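Setting up a kitchen waste round for a shared block

These notes cover the collection of food waste from a building with shared bins, as used at Okau House, Skoditdale. They assume a locked bin store at ground level and one indoor caddy per flat. Last revised October 2026.

1. Sizing the outdoor bins

Weigh the waste for one full collection cycle before ordering. At Okau House the total was 189 kg from 9 stairwells. Divide the weight by the rated load of the bin and round up. Do not size by volume: food waste settles, and a bin that looks half full may already be over its limit.
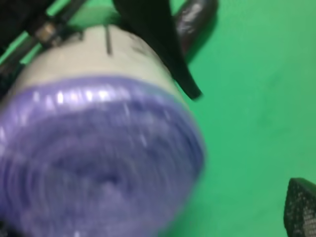
Liners should be matched to the caddy by circumference, measured at the rim with a soft tape. Add 60 mm for the fold. Check with the contractor which material is accepted, as some plants take only compostable film and others remove all film at the front end. A tightly wound roll, like what is most likely a roll of bags in lavender-purple plastic with an off-white band over it, should be kept in its band until needed, so that the outer turns do not work free in a drawer. Store compostable rolls away from heat and use the oldest first.

2. Fitting the caddy

Open the liner fully and push the base down to the floor of the caddy. Fold the top edge over the rim by at least 30 mm. Close the lid to check that it seats without trapping the film. Empty the caddy when it reaches two thirds.

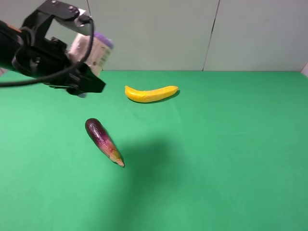 If the lid will not seat, reduce the fold before changing the liner size. The Mekton caddy has a narrow hinge recess and will take only a single thickness of film there. The Adamczyk type has a loose ring that clamps the liner; lift the ring, lay the film over the rim and press the ring down evenly.

3. Cleaning

Rinse caddies weekly with warm water and washing-up liquid. Outdoor bins are hosed after each collection, and from May onwards also scrubbed once a month. Drain to the foul sewer, never to a surface water gully.

4. Records

Enter the date, bin number and weight for each collection. Bin 326 has a replacement lid and its empty weight must be taken again before the next entry.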